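Deal Checker (part-time, remote)

Brellmont is looking for a part-time deal checker to join the team behind its price comparison pages. You would be checking phone, tablet and small electronics listings across the shops we follow and deciding whether each offer is what it claims to be.

About us

Brellmont follows the prices of consumer electronics in 71 online shops. Readers use our pages to see what a product costs today, what it cost before, and what the total comes to with delivery and import charges. Most of the prices are collected automatically by a system called Irasent. It is quick, but it gets confused by bundles, refurbished stock, voucher codes and shops that put four versions of a phone on one page. A person has to look at those, and we need one more person.

What you will do

Work through the daily queue of listings that Irasent has flagged as doubtful.
Open each shop page and confirm the model, storage size, colour and condition.
Test voucher codes in the basket and note the final price, including postage to a UK address.
Mark offers as live, expired or wrong, and add a short note for readers where one is needed.
Merge duplicate product pages and split pages that cover more than one model.
Reply to readers who report a wrong price, normally within one working day.
Help in the autumn with the annual check of old product pages. Last year's list ran to 1219 pages.

The queue is shared between the checkers on shift. Mornings tend to be busier, as many shops change their prices overnight.

What we are looking for

You should be careful with detail and able to write a clear sentence. You should be comfortable with a spreadsheet and have a reasonable knowledge of mobile phones – enough to know that two handsets with nearly the same name may support different network bands. We do not ask for a degree or for previous work in publishing. Experience in retail, customer service or stock control is useful.

You will need your own computer and a steady internet connection. We pay for a second screen if you do not have one. You must already have the right to work in the UK.

It would help if you can read product pages in a second language, particularly German, Spanish or Polish, but this is not required.

Hours and pay

The post is for 20 hours a week, worked in shifts of four hours. Shifts start at 7 am or 1 pm, and we agree the pattern with you a month ahead. Pay is by the hour and is the same for all checkers after the first 3 months. The rate is given in the information sheet, which we send to everyone who asks for it. Holiday is paid and there is a workplace pension.

Checkers may not earn commission from any shop we list, and you will be asked to sign a statement to that effect. Brellmont's own income from shop links is handled by a separate team and has no bearing on which offers you approve.

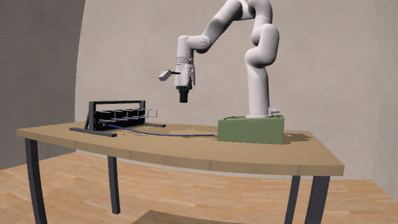
A robotic arm and a rack on a wooden-topped table.

Training

Training takes two weeks and is paid at the full rate. In the first week you will shadow a checker by screen share and learn Mendar, the tool we use for editing product pages. In the second week you will take a small queue of your own, and every decision will be looked over before it goes live.

How to apply

Send a CV of no more than 2 pages and a short covering note through the form on our jobs page, choosing "Deal Checker" from the list. In the note, tell us about one online offer you have seen that was misleading and how you could tell. A few lines will do.

Applications close at noon on the last working day of April. Shortlisted applicants will be sent a paid practice task, followed by a video call of half an hour. We reply to everyone who applies.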